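Haltia has released version 3 of Ileo, its planning software for two-armed robots, and says it now recovers from a bad grasp without human help. The firm reports 38 clean runs in a row – on its own bench, with its own objects.
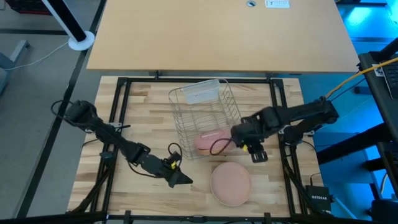 Ileo's planner decides which arm moves first and when the other must wait. Getting a pink, toy-like object from a wire basket to a plate is a modest test of that. Jinlong Long of Daltimside, who has tried the June build, wants 100 runs on unfamiliar items before he buys.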